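Nine months with the Remitz picker

9 October 2023

We signed the lease on the Remitz in February, so I've now had it long enough to say something useful. I run a parts warehouse in Draltville, mostly small fittings for plumbing and heating. The arm comes from Kälin, and the price covers setup, software and one service visit a year.

Setup took longer than the quote said. The arm has to learn each rack position, and we had 313 of them on the list. We cut that to 217 by moving the slow items back to the hand-pick aisle. I'd do that first if I were starting over.

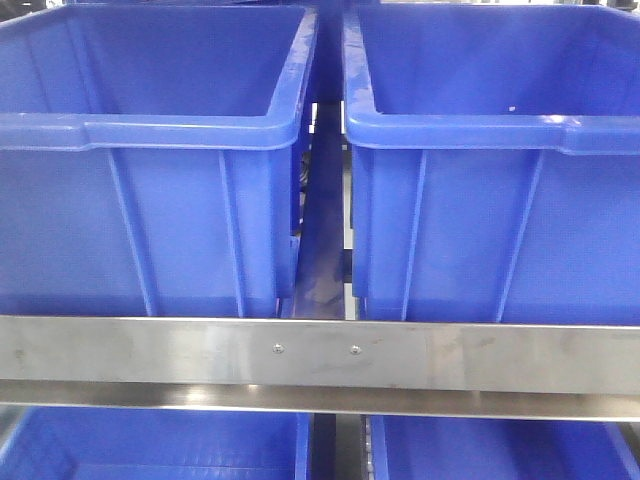

Kälin will try to sell you their own totes. We kept our blue plastic bins and steel racks, and the arm copes fine. Old bins with scuffed rims are no trouble for it. What does matter is how each bin sits on the shelf. If one gets pushed back at an angle, the arm stops and asks for help — which it does loudly.

Edeltraud Ortner came out from their Nakeck office for the service visit. She changed the fingertips and showed me how to reteach a single position without redoing the whole rack. That isn't in the manual, and it should be.

On a good shift it gets 96 percent of picks without anyone stepping in. Bagged washers are the worst. I'm keeping it for another year, but I want the lease price to come down before I take a second one.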